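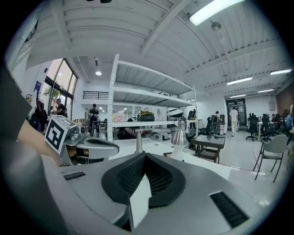
A gripper is only as good as its pads, Magnus Imrie told the test group, so compare the pads before you compare anything else.

Clotcombe > Learning Pages > Robots > How Grippers Are Compared

A gripper is the part of a robot that holds things. A hand-held gripper does the same job, but a person moves it. People use it to try out a pad before the pad goes on a robot arm.

What the pads do

Pads touch the object. A pad with a honeycomb mesh has many small holes with thin walls between them. The walls bend when they press on something. A V-shaped pad can close on an object from two sides. Thin, flat things such as a card are a hard test – there is very little to hold.

What the square marker does

Some grippers carry a cube with a black-and-white square pattern on it. This is called a fiducial marker. A camera finds the pattern, and a computer works out where the marker is and which way it is turned.

How a fair test works

Change one thing at a time. In the Altard test, each pad gets 30 tries with the same card. A try counts if the card stays up for 13 seconds. The card is then swapped for a block that weighs 200 grams, and the tries start again. Results go in a table, one row for each try.

Two pads can get the same score and fail in different ways. One may let the card slip. The other may bend it. Write down which one happened.

Next page: How a Robot Arm Knows Where It Is

Contact Clotcombe | Copyright Clotcombe | Back to top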